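Cable slack and a drifting wrist

January 2024

The left arm on the Poltine cell had been stopping short again. It would reach for the back of the table, slow down, and throw a following error on the wrist joint. I had been blaming the gearbox since November, and I even had a spare ordered from Marinho.

Ishbel Forsyth came over with a cup of tea, moved the arm by hand with the power off and said the cable was too tight. She was right. When I rebuilt the wrist I had tied the purple cable down at every link to make it look neat, and at full stretch it was pulling on the motor.

I cut the ties and routed it again with a loose loop at the elbow. Too little slack and it drags, too much and it catches on things, so I went back and forth a few times. In the end I did the same on the right arm – no sense in having the two set up differently.

After that I homed both arms, redid the zero offsets and wrote the new values on the sheet inside the cupboard door. The old wrist offset was 2,784 counts and I have left it there, crossed out, in case I need to go back. Then I ran the left arm out and back 100 times at low speed with nothing in the gripper. No faults.

The next job was bottles. I like glass and jars for checking a cell because the shapes are all different and a crooked wrist shows up quickly. I set the run for 480 picks, split between the two arms, and had 2 stops, both on the left. I put those down to my grip settings, which are still the ones from the Gikora job.

Still to do: new grip settings, and proper cable clips in place of ties. The spare gearbox can stay in its box.

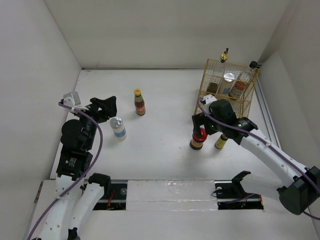
Right arm on the red-capped bottle, left arm with its gripper slightly open.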